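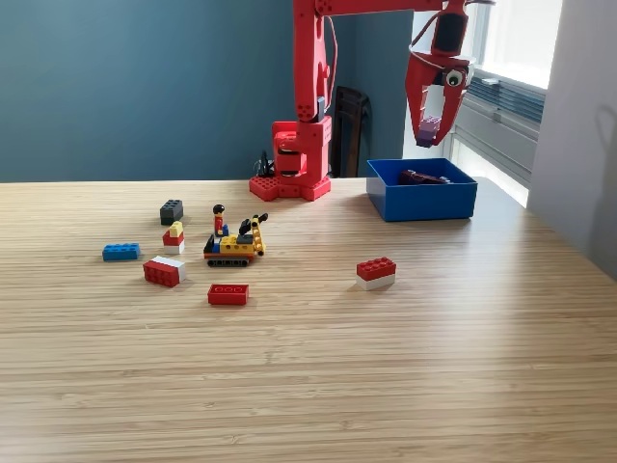
The arm holding a purple brick over the blue bin, my table, April

Subject: Re: [homearm] Gripper lets go too early

Hello Jamie, hello all,

Jamie Dawber wrote:
> I have the same printed arm as you and the fingers close fine,
> but when the arm swings to the bin, the brick drops half way.
> I raised the holding torque to 100 percent and the servo only got
> hot. Is it the fingers or the servo? Also, how did you fix the base?
> Mine walks over the table when it moves fast.

Thank you for the message. I had the same trouble for most of the winter, so I will write down what I changed, in the order I did it.

First the fingers. In the Vestier files the two tips meet exactly parallel only when they are fully closed. With a brick between them they touch it at the very end, and every shake of the arm turns the brick a little. I printed the fingers again with the inner face opened by a small angle, so that it lies flat on the side of a brick. I do not use rubber. I tried it and it collected dust from the table.

Second, the speed. My old program went from the pick position to the bin in 900 milliseconds. I kept the same path but I added a slow start and a slow stop, and now I wait 20 milliseconds more after the fingers close before the arm lifts. Please put your torque back down. I run mine at 74 percent and the servo stays only warm.

For the base, I use a studded plate, the toy brick kind, under the red housing. The underside of my plate is held to the table with double-sided tape from Heywood. Malcolm Treloar told me on this list to use a clamp, and he is right that a clamp is stronger, but my wife also uses this table – so tape it is.

One more thing about the cable. I left a loop of the gray one at the wrist. Before, it was pulled tight when the gripper turned, and I think this alone opened the fingers a little at the far end of the swing. Check this before you print anything, it costs nothing.

What is still not good: the flat bricks. If a 2x4 lies alone on the table it is mostly fine, but in a group with others the fingers push the neighbor away. The tracked crane with the little driver I do not try to pick up at all, my son would not forgive me.

I can send the changed finger files to anyone who wants them. Does somebody have the wrist part with more space for the cable? The one I found on Vakiseo is for the older servo.

Best regards,
Tomasz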